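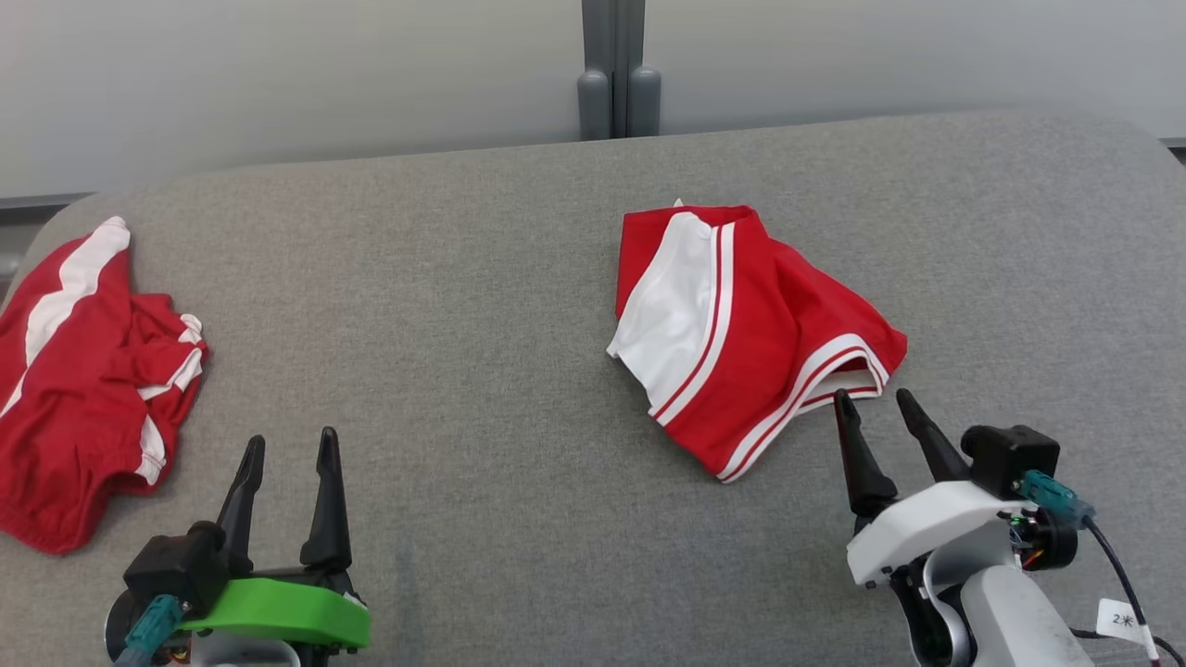
Sturkar Table Cover, Gray Heather

The Sturkar is a fabric cover for large work tables, made for folding and sorting clothes. It goes over the whole top and follows the corners, so there is no loose edge to catch on a sleeve. The heathered gray is a plain background for bright garments – red and white team kit is easy to see against it, trim included.

The cover is sold on its own. The table is not included. It fits the Kinau folding table and most other tops with rounded corners. For square corners, order the Jadoon cover instead.

Details

Color: gray heather
Sizes: 3
Care: machine wash cool, line dry
Item number: 400-17

Measure the top at its widest point before ordering. If your table falls between two sizes, take the smaller one – the fabric has some stretch.

Do not iron on the cover. It has no heat layer. The Sekia pressing pad can be laid over it and put away afterward.

Orders placed by noon ship the same day. Unused covers can be returned in their original bag.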